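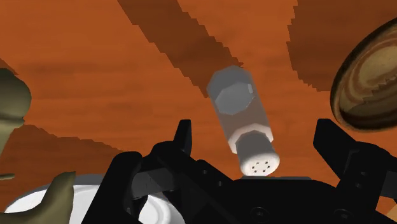 Simulated wrist view: salt shaker inverted above the gripper, cap toward the fingers.

Clearing an Inverted-Object Fault in the Rollow Simulator

This page explains how to respond when a tabletop run in Rollow stops with an object upside down between the gripper fingers. It applies to all operators of the Dresach test bench and to anyone preparing a run for transfer to the physical arm.

Background

The fault was first logged in May, in run 1772 of the table-clearing task. The shaker was to be lifted upright and set down beside the bowl. The run ended with the shaker inverted, and the task checker recorded a pass. The checker compared only the position of the object with its target. It did not compare orientation.

On a physical bench, an inverted container may spill its contents into the finger joints. No run showing this fault may be transferred until the steps below are complete.

Before you begin

You will need operator access to Rollow and the saved state file for the run. Do not restart the simulator. A restart discards the contact log.

Procedure

1. Pause the run and save the state under a new name. Keep the original file unchanged.

2. Open the wrist view and note which end of the object faces the gripper. On a shaker, the cap and its pour holes are the easiest reference.

3. Open the contact log and go back 12 steps from the stop. Look for a contact on one finger with no matching contact on the other. A single-sided contact usually means that the object was tipped during the approach.

4. If no contact is listed, check the object's starting pose. Models imported through Tully may arrive with the vertical axis reversed. Correct the axis in the model file — not in the task file — and import the model again.

5. Turn on the orientation check and set the tilt limit to 5 degrees. The default setting is off.

6. Replay the run from its first step at half speed. Watch the closing of the fingers in both the wrist view and the side view.

7. Repeat the replay with two different starting positions. The fault is cleared only if every replay ends with the object upright.

If the fault returns

Stop work on the task and mark it as held. Send the state file, the contact log and one wrist view to the Grenunard safety desk. Tasks on hold for over two weeks are removed from the transfer list and must be submitted again.

A held task may be reopened only by the safety desk. Operators should not copy it under another name in order to continue testing.

Page last reviewed 30th October.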